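Gurport, 30 October 2026

GOSTO OPENS A WATCH COUNTER FOR WATCHES THAT AREN'T WORTH MUCH

Gosto, the secondhand shop on Rekholm Street, has opened a counter for used digital watches, a field long neglected by people with velvet trays. The first batch runs to 74 pieces, all priced under $56.

Stock came from a drawer-clearing appeal in August, which also produced a great many single earrings.

"People apologize when they hand one over," said shop manager Nhyira Odoi. "Then they ask if they can have it back – usually by the time they reach the door."

Each watch gets a new battery, a wipe with a cloth and a check of the alarm. Mohammed-Awal Ayaaba, who runs the workbench, has asked that donors switch off the hourly chime first. He has asked twice. 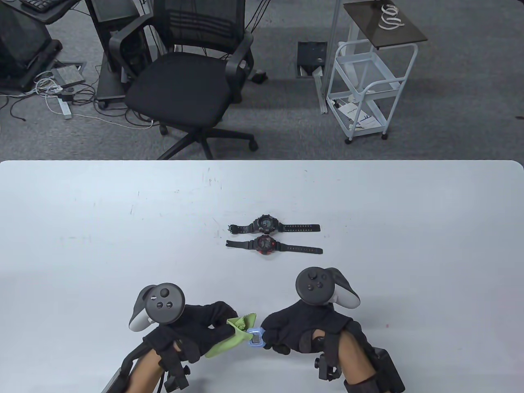 Two digital watches, one all black and one with red trim, on the white table at Gosto.

Watches carry a 59-day guarantee. Straps can be swapped at the counter, and buttons are replaced where parts exist. Gosto does not buy gold watches and would like people to stop bringing them in.

Press contact: Nhyira Odoi, Gosto, Gurport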